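Home | Products | Progress | Contact

Aver Oat Spread: report to Lowther

Last updated June 15, 2023

The maple batch passed its shelf test at 8 weeks. The cocoa one separated, so Kornél Bodnár is redoing it with less oil. 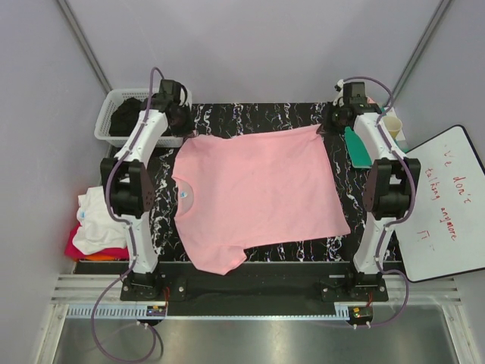
We filled 400 jars for Drarkaditz stores – 33 came back with loose lids. Tirico is replacing the lids at its own cost. We still plan to have 6 flavors by December.

Comments

When is the cinnamon one coming?

Tried the maple on toast, very good. Bit sweet for my husband.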